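Small parts, big turnout: Drornmont's odds and ends bench is back

Monday, November 27, 2017

Anyone who has ever kept a jar of mystery caps on the windowsill will be delighted to hear that the Drornmont odds and ends bench has reopened, and it's better than it was before the summer. The bench deals only in the very small stuff: caps, clips, stoppers, little tubes, springs, bits of coloured plastic and anything with a bit of copper shine to it. If it fits in a matchbox, or very nearly, it can come along.

The idea started in October with a single drawer of bits from the old Grimov hardware shop, which closed in the spring after years of selling screws one at a time out of paper bags. Efua Sowah asked whether she could have the drawer, found she'd been given the whole cabinet, and needed somewhere to put it. The Tirkus building on the corner had a room going. The cabinet has 64 drawers and every one of them was full when it arrived, some with labels, most without, and one stuffed entirely with the rubber feet off radios.

Sorting it all has been a joy and a bit of a marathon (there were evenings when the kettle saw more action than the drawers). Things are tipped out a handful at a time, turned the right way up, looked at in good light and matched with their relatives. A cap that looked like nothing on its own suddenly makes sense beside the tube it belongs to. The pieces you'd normally sweep into the bin without a second glance get picked up and looked at properly, and some of them are lovely!

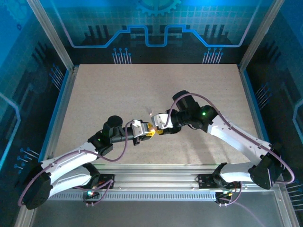 Yaa Asamoah reckons the tiniest pieces are the ones worth the most patience, as they're the first to go missing at home and the last thing any shop will order in for you. She came in for a stopper for a travel bottle that she had been closing with cling film for two years, and left with the stopper and a spare. She'd like to see a drawer for hinge pins next, and she has offered to start it off from her own kitchen.

The system is simple. You bring what you have, you put it on the table, and somebody helps you find where it should live. If you're hunting for something in particular, bring the other half of it, or a drawing with measurements. Phone photos are fine too, but put a coin in the picture so we can judge the size. Taking a part costs nothing. There's a tin by the door for anyone who wants to help with the heating.

A few things can't be taken: batteries, blades, anything sticky and anything that has held medicine. Empty tubes and bottles are very welcome as long as they've been washed and dried first, and clear or pale ones are especially handy as you can see what's been put inside them. They tend to get snapped up for seeds, needles and beads, and there's already a list of people waiting for the narrow ones.

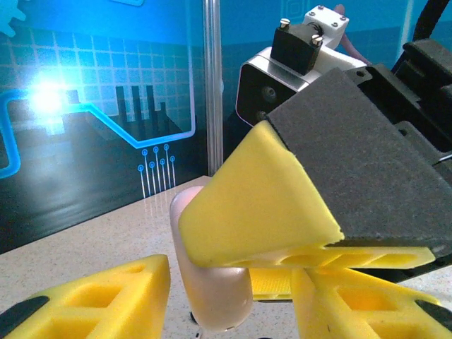 A small see-through piece in pale pink, upright on the speckled table top.

The other good news is that Niskanen, the button people from across the river, have promised a crate of mixed offcuts and ends of lines before Christmas. Efua says she has no idea what will be in it and can't wait. There is talk of a colour evening when it arrives, where everything gets laid out by shade from palest to darkest before it goes into drawers, which sounds like a very happy way to spend a couple of hours in December.

Sessions run on Tuesday and Thursday evenings, with room for 20 people at a time. Children are welcome with a grown-up, though under-threes are best left at home with so many swallowable bits about. The door is on the side of the Tirkus building, past the bike racks, and the light above it will be on when the bench is open. Jam jars with lids are still needed, small ones above all, and so is a second magnifying lamp if anybody has one in the loft.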